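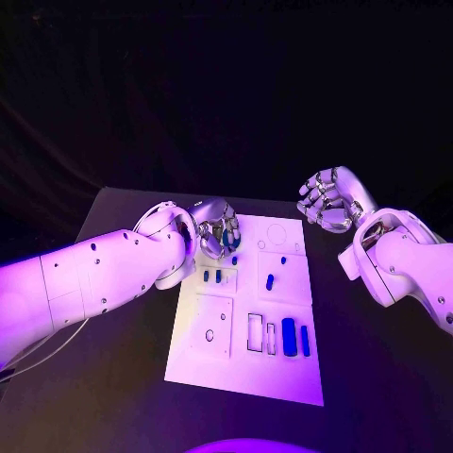

Who marks the robot's homework?
by Nana Odoi
Jul 11, 2025

The brochure from Reltent says its two-armed system completes a standard peg-and-hole board with "human-level reliability." I asked which human. I also asked which standard, and that took longer to answer.

Task boards are an old idea. You put some pegs and cylinders on a flat plate, give each one a hole or slot to go into, and see how the robot gets on. Everyone runs the same board, so everyone can compare scores. That's the theory, anyway.

In practice the rules leave plenty of room. The draft guide now going around, written by a small group in Wustby, fixes the size of the holes and the order of the parts. It says very little about lighting. A lab can run its trials under flat white office tubes or under purple stage lights with a black curtain behind, and both results go in the same column. Anyone who has tried to get a camera to judge the edge of a shiny part will know those are different tests.

Then there's the matter of tries. Lunde reports its best 10 runs. Brindeck reports 123 in a row, failures included, and looks worse for it. The guide permits either, provided the number is stated "where practical." I have yet to meet a marketing department that found it practical.

Dropped parts are murkier still. If a hand lets go of a peg and a person stands it back up, is that a failed run or a paused one? The draft has 2 definitions of "intervention," on different pages, and they disagree.

I don't think anybody is cheating, exactly. The people I spoke to in Wustby were frank about the gaps and want them closed by the next version. But they are also being asked to keep the thing short and cheap to run, and the firms doing the asking are the ones being scored.

A decent start would be dull stuff. Publish every run. Film the whole table, start to finish, with the lights written down. Say who reset the board and when. Have someone from outside pick the order of the parts on the morning of the test.

Reltent told me it had done 1000 trials. It would not say how many it had kept.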